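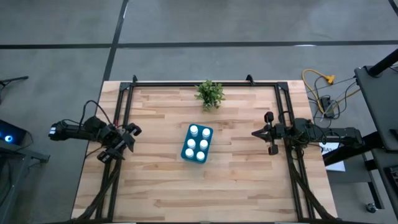

Six white caps in the blue tray, and the plant behind them.

My aunt had the plant before I did, and before her it belonged to the woman who kept the chemist's in Hostau, so when I say I was fond of it I mean that I was fond of it on behalf of several people. I had carried it on my knees the whole way to Urkitz, seven hours by the slow train, with a wet sock round the roots and the leaves tickling my chin every time we went over the points.

The tray was a newer thing. It was a good teal blue, and I liked it straight away, which I can't say of much else I met that first July (the soup, for one, and my landlady's stairs, of which there were 56). Six bottles went in it, two and two and two, and what went in the bottles was Kütt, the brown cordial that everybody in Urkitz swears by for the chest. My aunt swore by it too, although she took hers with so much plum brandy that I don't suppose the chest ever noticed!

I used to turn the bottles until they sat straight, and then I'd go and see to the plant, and then I'd come back and turn them again. It was a way of passing the time until seven, when the Drillico van came up the hill with its one good headlamp and I could go home.
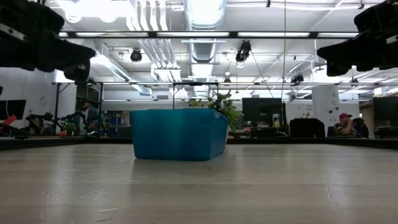

The blue bin at the far side of the table, with the leaves drooping beside it.

I got to know the scratches on the table as you know the lines on a relative's hand. There was a crooked one I called the river, and a pale one lying nearly flat that I thought of as the road to Hostau. I was some 40 years younger then, and rather homesick, and of an evening I would follow that road with my finger, all the way along, and wonder whether my aunt had remembered to shut up the hens.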